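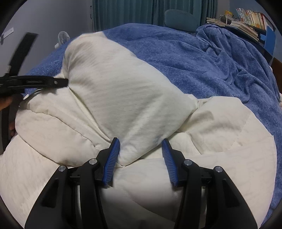 Slide 1: White pillow, cream quilt, blue plush blanket. Bed unmade.

Leave this up while people sit down. Don't start until the door's closed.

Opening. Ask who made their bed this morning. Then ask who thinks it did them any good. Expect fewer hands. My position for the next 10 minutes is that most of what we're told about bed-making is salesmanship, and I'd like to see the evidence for the rest.

On the pillow. Look at the creases, and the puffed-up end. The Larard care booklet tells you to plump "from the corners inward" every morning. Why the corners? I wrote and asked. They sent me a discount code. (Pause here, it usually gets a laugh. If it doesn't, move along.)

On the quilt. Rumpled, fine. The Stevside guesthouse survey collected 1462 comment cards and gets quoted as proof that guests notice a smooth quilt. I've read the summary. The card had a tick box for "bed neatly made" and no box for "didn't care." Say that slowly. I'm not calling it worthless, I just wouldn't buy a steamer on the strength of it.

On layers. Plush over quilt, quilt over plush, people get quite heated. Santoro's colour guide says never put a strong blue beside cream. Point at the slide. Does anyone mind? I don't.

Pillow placement. Beseo teaches 23 arrangements in its weekend course. I can think of 2: flat, or leaned on the headboard. Happy to be corrected in question time, bring a drawing.

What I'll grant. Pulling the covers back to air for a while seems sensible to me, though I've only got my own doona to go by. A clean pillowcase is nicer than a grubby one. Shaking out a lumpy pillow makes it less lumpy, for a bit.

If running short, skip hospital corners. If running long, cut the Santoro bit and go straight to questions. Someone will ask about dust mites. Say I haven't read enough.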